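Before the arm at Wurnow's test room moves at all, someone has to read a page of rules aloud. Gemma Holroyd wrote most of them. The first is that the table gets set the same way for every arm under test, down to which side of the basket the peach goes on.

"If two labs lay the table differently, their scores can't be compared," she says. "We lost a whole spring to that."

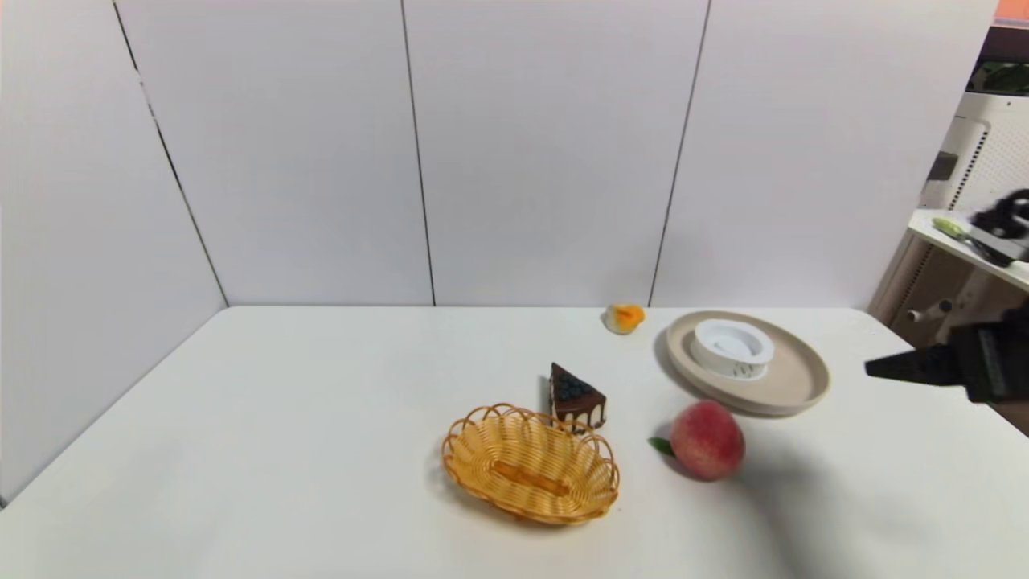

A test table with a basket, toy cake, a peach and a tray, and the gripper at right.

The draft standard, known as Grakidix, covers small arms that handle household objects. It asks for 500 attempts per task, with every failure logged, including the dull ones. A dropped item counts. So does a nudge that shifts something the arm was never told to touch.

Kadir Keskin, who runs trials at Etport, thinks 500 is too many for a small team. He argued for 400 and lost. His group now does the full number over two weeks – mostly in the morning, when the light is steadier.

Lids get a section of their own. The draft says the fingers must be open and still before the final approach, and that the operator may not
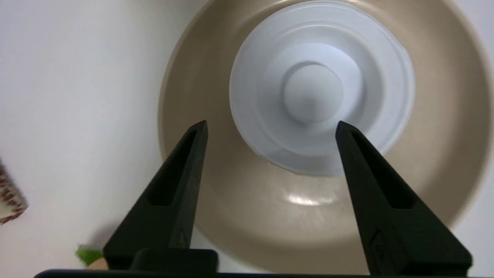

step in once it begins, except to hit the stop. Erhan Öztürkmen wanted an exception for parts that tip over. The group voted it down in April, and he still brings it up.

Speed limits near people are the part most likely to change. Holroyd expects another round of comments before the text is settled, and Keskin has already sent in four pages.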